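Gilladar Footed Bowl

Home > Tableware and Storage > Bowls > Footed

Product code GFB-2
Available in salmon, oat, slate and bottle green
In stock - usually sent out within 2 working days

Overview

The Gilladar is a wide, shallow bowl that stands on thick round legs. It was drawn by So-yul Moon for Coltska and has been in our range since the first small batch sold through the shop. People buy it for fruit, for bread, for post and keys by the front door, and for the cloths and napkins that never seem to have a proper place in the kitchen.

The inside is smooth and glossy, so crumbs and dust wipe out easily. The legs lift the bowl clear of the worktop and leave room to wipe underneath. It can also stand on the floor, next to a chair or at the end of a bath, though please read the note on weight first.

Colours

Salmon is the original colour and still the one we sell most of. It is a warm pink with a fair amount of orange in it, and it looks a shade darker under yellow bulbs. Oat is a pale neutral. Slate is a mid grey with no blue in it. Bottle green was added in May and replaces the old moss, which is no longer made.

The colour runs right through the bowl and the legs, so a small scratch will not show white. Colours can vary slightly between batches. If you are ordering several for one table, order them together and ask for the same batch in the notes box at checkout. Swatches are free and we send up to 6 at a time.

What it will hold

The standard bowl takes a load of 9 kg, spread evenly. It looks a little like a stool and we are asked about this often - it is not a seat or a step, and it should not be stood on to reach a shelf.

It is fine for dry food, whole fruit and wrapped bread. We do not recommend it for soup, dressed salads or anything you plan to leave standing in it overnight. Tomato and turmeric will mark the paler colours if left.

Cleaning

Wash by hand in warm water with ordinary washing-up liquid. Do not put it in the dishwasher, as the heat dulls the gloss. Avoid scouring pads and cream cleaners. Turn the bowl upside down to drain, and check that no water is sitting in the ends of the legs before you put it back on a wooden surface.

For tea stains, make a paste of bicarbonate of soda and water, leave it on for ten minutes and rinse.

Using it for linen

Jalen Oyelaran in our shop keeps one by the till for folded napkins, and several cafes have bought them for the same use. A shallow bowl suits cloth better than a deep one. You can find the one you want without pulling everything out, and thicker weaves like the Gerkata tea towels do not get packed down at the bottom. Smaller cloths can go in as they come, with no folding.

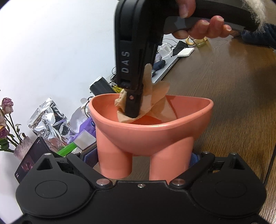 Felt pads

A set of self-adhesive felt pads comes in the box. Fit them before first use if the bowl is going on varnished wood or painted furniture. Press each one on firmly and leave it for an hour. Spare sets are sold separately under code GFB-F.

Delivery and returns

Standard delivery is by courier, between 8am and 6pm. We deliver to the UK mainland and Northern Ireland. For the Channel Islands and addresses outside the UK, please email for a price before ordering.

Unused bowls can be returned within the period shown on your order confirmation. Please keep the inner card sleeve, as the legs are easily knocked in transit without it. If your bowl arrives damaged, send a photo of the bowl and the outer box to Joon-young Shim in customer service and we will send another. There is no need to return the damaged one unless we ask for it.

Trade orders

Cafes, hotels and shops can order in cartons at trade prices. Orders over 200 bowls are made to order and take longer - Bastian Hagedorn can give you a date and tell you which colours are running. Custom colours are possible at that quantity but we cannot match to fabric.

You may also like

Cha serving tray, oat or slate
Gerkata tea towel, plain weave
Gilladar low dish, no legs
Coltska bread knife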